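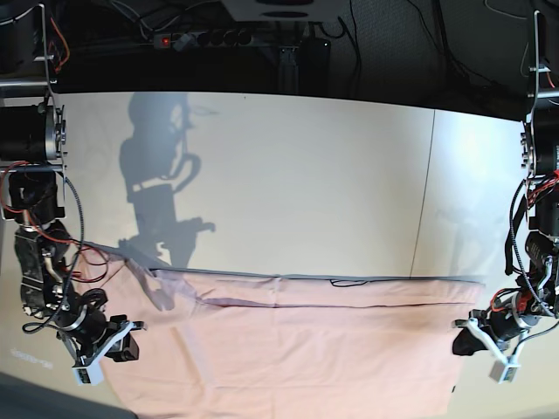 Pink cloth on the white table, an arm at either side.

Ticket: Gift declarations missing from donor export
Product: Gisitent donations module
Reported by: Bogdan Szewczyk, Sobczak Housing Trust
Assigned to: Bartosz Kaczorowski
Opened: March 1, 2022
Priority: 2
Status: Resolved, monitoring

Reported problem
Year-end export for tax receipts stops at 99 donors. Later records show in the donor list but are absent from the file. No error on screen. Receipts for the home repair appeal cannot go out until this is fixed.

Log

BK: Reproduced on the test copy. The export writes one page of results and closes the file. Donor list and export use separate queries, so the list looks complete.

BK: Asked Bogdan whether the donors were imported or keyed by hand.

BS: Imported from Dadport in two batches. The second batch is the one missing. Donors who gave through the Vamside page are also missing, but only if they ticked the tax box.

BK: Two faults, then. The page limit explains the second batch. The Vamside records have the tax box stored as "Y" and the export filter expects "yes" — they are dropped before paging is applied.

BK: Page limit removed on test. Filter changed to accept both values. Export now matches the donor list except for three records.

BS: Checked the three. All have a blank postcode. We do not post receipts without one, so leaving them out is correct, but the export should say so.

BK: Agreed. Added a skipped records line at the foot of the file, with donor reference and reason. Released to live.

BS: Live export run. Totals agree with the ledger. Receipts sent to print.

Outstanding
Stored "Y" values have not been converted. The filter copes with them, but the quarterly pledge report uses its own filter and has not been tested. Separate ticket to be raised by BK.

Workaround for sites not yet updated: export by surname range, keeping each range under the limit. Does not help with Vamside records — edit the tax box by hand.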